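Malline Community Help > Cleaning and Care

How do I clean plastic play food without wrecking the paint?

Posted by Bedutstead

I have a large bin of artificial fruit and other play food from a closed preschool. Most pieces are hollow molded plastic. A few have a seam that lets water in, and the dark ones hold dust in every crevice. The dishwasher warped 4 pieces on the top rack.

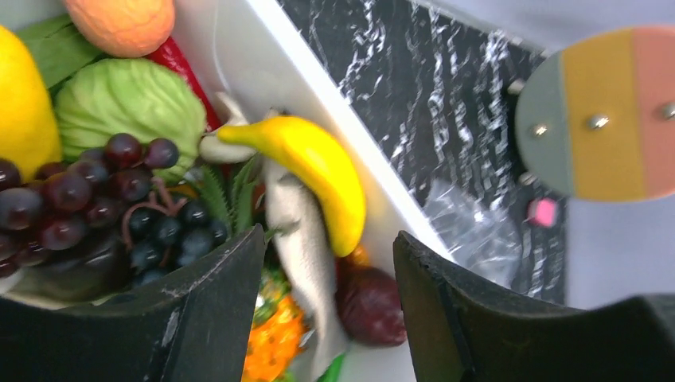

I need a method that handles the whole bin in one evening. Bleach is available, but I don't know what dilution is safe for painted surfaces.

Graltalau

Skip the bleach unless something has mold on it. Use lukewarm water and a few drops of plain dish soap. Wipe seamed pieces with a damp cloth and do not submerge them. Water trapped inside a hollow piece will grow mold that you can't reach. For clusters, use a soft paintbrush and work from the stem outward.

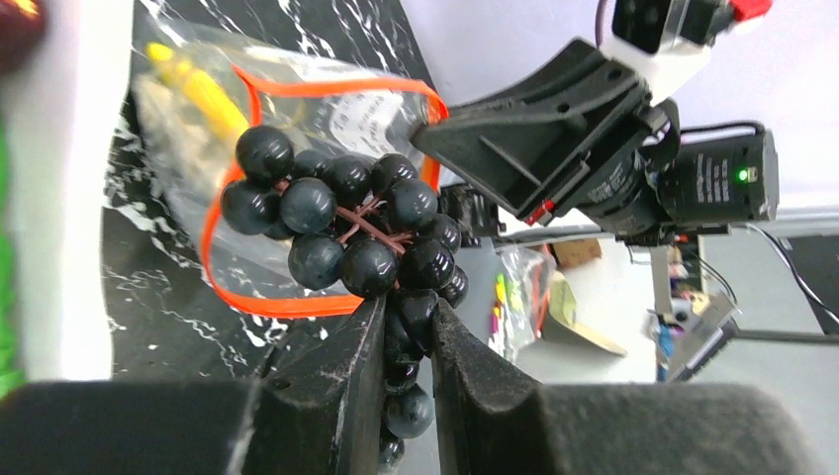

Artificial grapes, dark variety.

Dry everything on a rack for 12 hours with the seams facing down. Test the paint first with a cotton swab on the underside. If color comes off on the swab, use water only.

Any wire stems should be dried by hand right away. They rust under the coating and the stain spreads to the plastic.
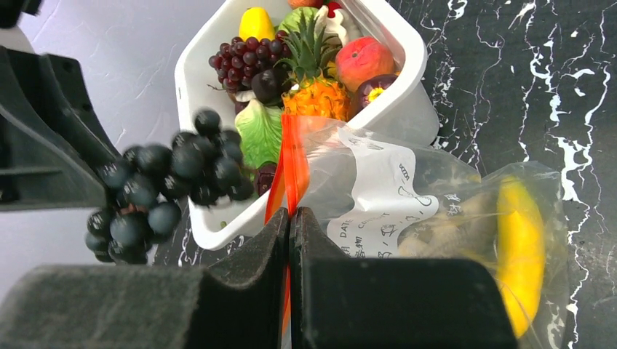 Ribbon and fabric trim get washed separately, in cold water.

Abimbola Bako

just use baby wipes. did 8 bins that way, paint was fine. throw out anything that smells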